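Toy Sorting With a Hand-Held Gripper: Project Report
By M. Pētersons, Zeltport
2 May 2026

My project is a small sorting robot which I build at home. The arm stands on a shelf I made from old boards, and the controller is a used Woslow board. Before the arm can work alone it needs demonstrations, so I record them by hand on the bed, next to the blue crate.
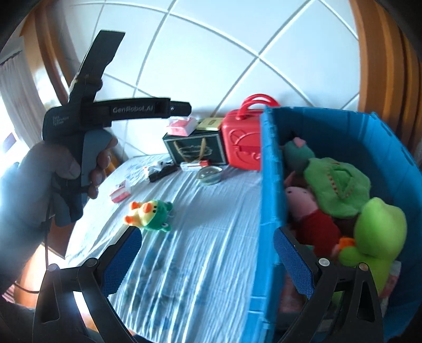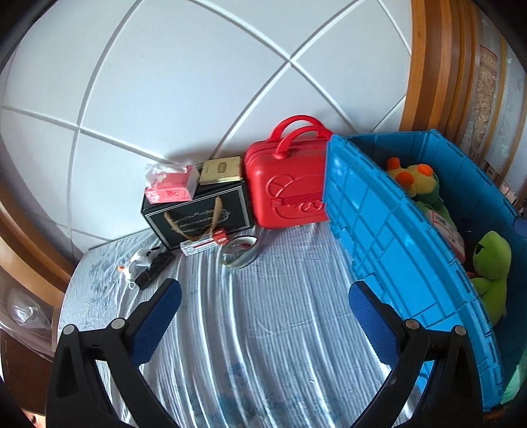
The first problem was the training data. I planned 80 recordings in October and finished with 292, because many early ones were too fast for the arm to repeat. Soft toys are harder than boxes, as they change shape when the fingers close. For this reason I chose the textured blue pads on the inner faces of the fingers and did not try smooth ones again. The crate also gave me trouble – its wall is high, and the fingers must come down from above and not from the side.

I cut the recordings into 3735 short pieces and trained the model on my own computer. Training took 32 hours. After this I tested the arm with single toys. It picked small plush toys well, but it often missed flat things like cards and thin packets. I think the wrist angle is the reason, and I will change the mount.

Next step is a stronger motor for the elbow joint. The present one becomes hot after a long test and the arm starts to hang down a little.

Last updated: 2 weeks ago

Related projects
Pestaven line follower, second version
Cable holder for a desk robot arm
Woslow board: first setup notes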